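About Sturnari

Sturnari writes software for robot arms that handle small parts. We make the layer between the cameras and the motors: the code that works out where things are, decides how to reach for them, and keeps the arm steady while it does. We don't build arms and we don't sell grippers. Most of our customers already have both by the time they call us.

The company has 20 people. Most of us write code, a few run the lab, and the rest look after customers, purchasing and the building. We work out of one floor with the desks at one end and the test benches at the other. If you are coming to see us, the lab entrance is on the parking lot side and the bell works.

What we make

Our main product is Zarkero, a control and planning package for one-arm and two-arm cells. It runs on an ordinary industrial PC. Zarkero takes in joint positions, gripper state and camera images, and sends out commands at a fixed rate. When a reading arrives late or doesn't make sense, the arm slows down and then holds its position. An operator can see on the screen which reading caused the hold.

The planner in Zarkero was written for crowded tables. It treats two arms as one problem, so the left arm knows what the right arm is about to do. Earlier versions planned each arm alone and then checked for collisions afterward. That was simple to write, but the arms spent a lot of time waiting for each other.

The second product is Emwood. It started as a set of scripts we used in-house to line up recordings, and customers kept asking for it. Emwood takes camera video and gripper readings from a demonstration, puts them on the same clock, and lets you cut the result into pieces and label them. It also flags dropped images, gaps in the gripper signal and clocks that have drifted apart. You can run it with or without Zarkero.

How we work on small parts

Small parts are hard for software in ways that large parts are not. A part that fills only a few pixels can vanish behind a fingertip. A tinted or see-through wall confuses the depth estimate, and a hinged lid changes the shape of the space the arm has to plan around. We spend a good part of our time on objects like these.

We begin with people doing the task by hand, holding the grippers themselves. A person with a gripper in each hand will find a sensible approach angle quickly, and will regrasp without thinking about it. The recordings give the perception code real views of fingers close to parts, and give the planner a set of motions to compare its own against.

Bench work looks like this: a gripper in each hand, a tiny black bead on a white tabletop, and a smoky-brown plastic box standing toward the back.

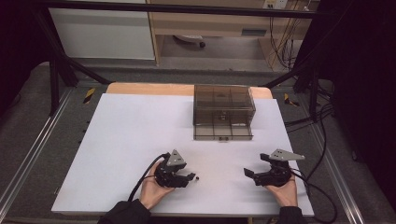 From demonstration to release

A demonstration goes into Emwood first. Someone watches it through, marks where each reach and grasp begins and ends, and throws out anything with a bad clock. Failed grasps are kept and labeled as failed. The perception team uses them more than any other kind of recording.

Next, the labeled pieces are used to train and check the part of the software that finds objects and estimates their position. We hold back one set of recordings that is never used for training. A new version has to do at least as well on that set as the version it replaces, and it has to do so for every type of object in the set. A better average does not make up for a worse result on lids.

After that comes replay. Zarkero has 137 replay tests, each one a stored situation the planner has to solve inside its time limit. Some came from our own lab, some from customer sites where something went wrong and we were allowed to keep the logs. The full set runs every night. A change that breaks a replay test does not get merged, even if the person who wrote it is sure the test is wrong. If the test really is wrong, it is fixed in a separate change and reviewed by somebody else.

The last step is running on a real arm, slowly at first. We put out a release every 6 weeks. If the real arm and the simulator disagree, we hold the release and look into it. This has made us late more than once, and we tell customers when it happens.

How we got started

Sturnari began as a contract shop writing motion code for packaging lines. The work was steady, but every project started from nearly the same place: reading in somebody's camera format, guessing at the timing, and writing one more tool to look at logs. After doing it enough times we began keeping the common parts in one place. Those common parts became the first version of Zarkero.

Our first customer for it was Dal Bello, a maker of small fittings that wanted to load trays with two arms in a space meant for one. The first install took much longer than we had quoted. The arms worked, but the calibration routine needed one of our engineers standing next to it, and every time a camera was bumped we had to drive out again. We rewrote calibration after that. Today a line operator can run it from the screen, and it says in plain words whether the result is good enough to work with.

Dal Bello is still a customer, and their cell is where several of our replay tests come from.

What to expect if you work with us

We ask for sample parts and a floor plan of the cell before we quote. A drawing of the part is useful, but it doesn't replace the part. We also ask who will be running the cell day to day, and we like to talk to them early.

If we think the job can be done with a simple fixture and no vision at all, we say so in the first reply. We lose some work that way -- it is still cheaper for both sides than finding out later.

Every customer gets the full log format, documented. The logs are yours. You can read them with Emwood or with your own tools, and you can turn off sharing with us at any time from the settings page. Support is handled by the same engineers who write the code, on a rotation. The manual for Zarkero is 77 pages long and kept up to date with each release, and a copy is installed on the machine so that it can be read with no network connection.

Working here

We hire for control, perception, planning and tools. New engineers spend their first weeks in the lab making recordings and labeling them before they touch the planner. It is slow work, and it is the fastest way we know to learn what the software sees. Everyone takes a turn at it again later on.

We don't ask for a particular degree. We do ask for a piece of code you have written and can talk about, including the parts you would change. Interviews are in person when possible and include time at a bench.

The lab closes for one week in August for maintenance. Support stays open during that week, but we don't schedule visits or sample tests.

Contact

For a quote or a sample test, use the form on the contact page and choose "New cell." For help with an installed system, choose "Support" and include your release number. Job applications go through the careers page.

Page last updated 2022-06-19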